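Ostholm cell, pick fault from August, short thread.

The arm kept reporting a good grasp on an empty close.
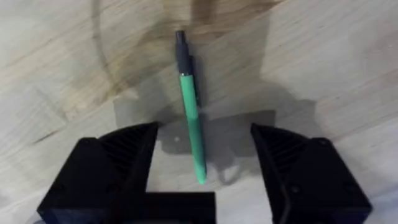

Pick-and-place on thin cylinders, pens mostly. 2,390 cycles logged before anyone checked the success flag against the bin.

The flag was set from finger position at the end of the close. Below a threshold = empty. Above = object held.

Threshold was 12 encoder counts. After a finger swap the empty close settled at 20. So every miss read as a hold.

Second problem, and the one I'd call a safety matter: the arm moves at full speed once the flag is true. The retry routine runs slow and checks for hands. We were skipping it on every miss.

Fix so far: re-zero the fingers at each power-up, threshold raised to 35, and motor current has to agree with position before the flag goes true.

Speed stays capped until the Plillanetti controller gets the same patch – it still carries the old constant.

If you run our config, check yours. It's the grasp_min line. Default is wrong for the new fingers.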